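Kapitel 4
Verpackung und Sortierung im Haushalt: Was die Regeln versprechen

Wer Ratgeber zur Haushaltsführung liest, bekommt den Eindruck, das Aufräumen von Verpackungen sei eine gelöste Aufgabe. Karton zu Karton, Kunststoff zu Kunststoff, fertig. Wir halten das für zu schön. Die meisten dieser Regeln wurden am Schreibtisch geschrieben, und geprüft hat sie kaum jemand.

Ein Beispiel ist die Erhebung aus Endport, auf die sich viele Lehrwerke bis heute berufen. Kimie Hayashi ließ dort 91 Haushalte ein Sortiertagebuch führen. Nach 13 Wochen lagen noch 73 auswertbare Hefte vor. Aus den übrigen erfahren wir nichts, und gerade dort dürfte die Ordnung am schnellsten zusammengebrochen sein. Dass die verbliebenen Haushalte »überwiegend zufrieden« waren, überrascht dann wenig.

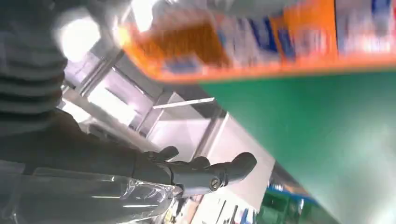
Schwierig wird es schon bei der Frage, was überhaupt eine Verpackung ist. Ein bedruckter Karton, in dem seit Jahren Kabel liegen, ist für die einen Altpapier und für die anderen ein Möbelstück. Eine durchsichtige Kunststoffhülle kann Abfall sein oder der Schutz für etwas, das morgen zurückgeschickt wird. Clotilde Bodin schlägt in ihrem Leitfaden (Lacroix, Februar) vor, jedes Stück nach seiner »nächsten Verwendung« zu ordnen. Das klingt vernünftig. Wie man diese Verwendung erkennt, lässt sie offen, und ihre Tabelle mit einigen 500 Gegenständen hilft hier kaum weiter: Die Rubrik »Sonstiges« ist die längste.

Auch die beliebte Farbkennzeichnung verdient Misstrauen. In Skiltport erhielten die Haushalte farbige Aufkleber für ihre Behälter. Ob die Farben das Sortieren verbesserten oder bloß die Tatsache, dass jemand nachfragte, wurde nie getrennt untersucht.

In Abschnitt 4.1 klären wir zunächst die Begriffe. Abschnitt 4.2 vergleicht die Verfahren aus Endport und Skiltport, Abschnitt 4.3 behandelt den Umgang mit leeren Originalkartons. Bringen Sie zur ersten Sitzung bitte drei Verpackungen von zu Hause mit, bei denen Sie sich nicht entscheiden können.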